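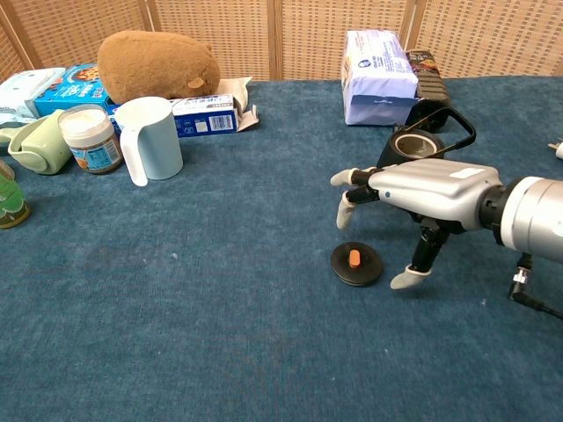
Nevzat Karakaya would like every household to own one table on which nothing is permanently kept. Readers of this magazine wrote in August to ask whether that was practical, and his answer was that the surface matters less than the habit of clearing it.

The Forstead Household Institute has taught sorting on that principle for 30 years. Participants bring whatever has gathered in a cupboard or hallway and set it out on a covered tabletop. Containers, bags, paper-wrapped packages and small round pieces with a knob at the center all go down together. Carpet is the preferred covering, as it quiets the work and protects the finish beneath.

Packages are placed on end so that the printing can be read. Lids are matched to their containers before anything is returned to a shelf, and a lid without a partner is held for 3 weeks.

Ruoxi Lei, who directs the course, advises against beginning with papers or photographs. "Start with what has a handle or a lid," she said. "Those decisions are short."

Sessions last 55 minutes. Enrollment for the next series opens on Sat 20 June at the Institute's front office.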